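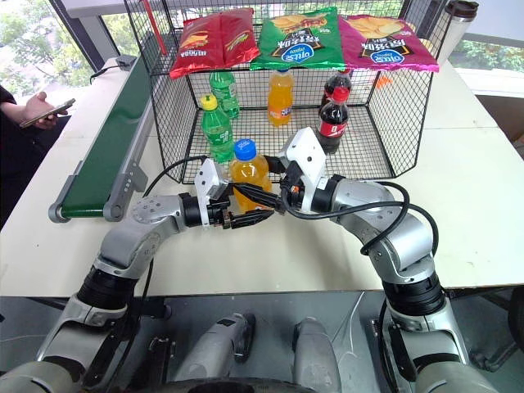 Sendville snack baskets to ship with fixed packing order

13th October

Kitusico, the Sendville office-supply firm, has set a standard packing order for the drinks and snack baskets it delivers to workplaces. Under the new sheet, bottles stand upright in a black wire-mesh basket and bags of chips are laid across the top. Orange juice, orange soda, cola and green-bottle soda share one basket.

The earlier practice left the order to the packer. Fares Daher, who runs packing at the firm, said crushed chips made up most of the 329 complaints logged since July. "Weight goes at the bottom. The bags go on last and nothing goes on them," he said.
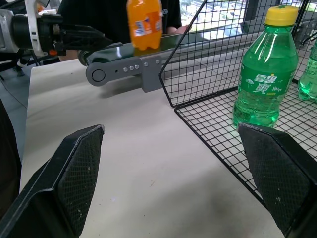
An orange soda bottle above the packing table at Kitusico.

Each basket is packed on a white table beside a short belt conveyor. The sheet allows 80 seconds per basket and requires caps to be checked before the bags are added.

Kitusico plans to deliver 1,000 baskets under the new order, with the first 19 going to offices in Flislow. Prices are unchanged. Customers may still ask for baskets without chips.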